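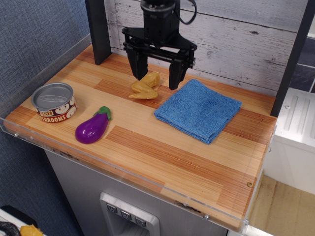 3.2 Cloths and the shared table

I came to Stostville wanting to know how people in shared houses decide that a kitchen table is clean, and I ended up talking mostly about cloths. Thirty households signed up and 12 of them let me sit in over dinner (very good dinners, too!). Everyone had a rule about which cloth went where, and the colour nearly always came into it. A blue cloth on a wood-patterned tabletop, as in Figure 2, is the sort of thing I'd bring up to get people going, and I'd hear straight away whether blue meant dishes, benches or floors in their house.

The answers rarely matched, even between housemates. Laurinda Calado, who coded the interviews with me, sorted them into seven kinds of rule, and I still think two of those are the same rule - we've agreed to disagree. Forsberg's older work on laundry has a similar muddle in it, and I found that a comfort. 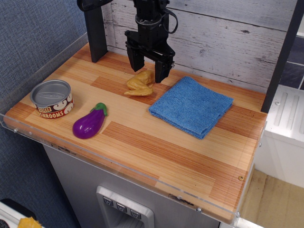
Figure 2. Cloth and tabletop.

Folding was the other thing I hadn't planned to ask about. In the November round I added a question on it, and 53 people had an opinion, some of them quite fierce! For one group a folded cloth is a cloth put away, so a blue one left folded on the table, as in the figure, would read as finished with. The rest said folded just means the next person gets a tidy edge to wipe with. I lean towards the first group, but my own kitchen at home follows neither, and I've left it out of the counts in Section 4.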